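How do I tell whether a missile deployment story is real before I pass it on?
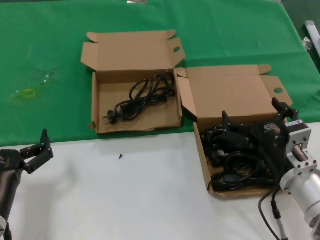 Open cardboard box with a coiled black power cable inside.

Posted by Prernton

My uncle forwards me everything, bless him, and this week it was a piece saying a foreign power had moved medium-range missiles onto an island near our coast. One lawmaker said it on a talk show and by supper it was on six sites. The article says the missiles can travel 2000 kilometers, but another one says 4000, and neither says who measured what. I'm not a military person at all -- I teach piano -- and I'd like to answer him kindly without just saying "I don't believe it." Where do regular folks even start?

Angus McPhee

What a nice way to treat your uncle! I'd start by finding the lawmaker's own words, the full clip if you can get it, and listening for the verb. "Could have," "may be considering" and "has installed" are miles apart, and headlines love to squash them together. Then see if all six sites point back to that same interview. If they do, you have one source, however many pages it's printed on.

After that I look for a response from the defense ministry or from the other party's members on the same panel. They get similar briefings and they're usually happy to disagree out loud. Launchers also need roads, crews, fuel and guards, and people who study satellite pictures for a living tend to spot that sort of thing, though not always quickly. I'd give it a few days.

As for the range, 2000 and 4000 may well be two different missiles, or one might be a one-way figure somebody doubled. I'd ask your uncle which missile the article names. Mine went quiet for a whole evening over that one, and then we had a lovely talk about 1962, which he remembers from grade school.

Jovell

It's all posturing. They say this every election.

Oltmanns

Agree with Angus mostly. Check the date too -- the one my sister sent me in December was an old story with a new photo on top.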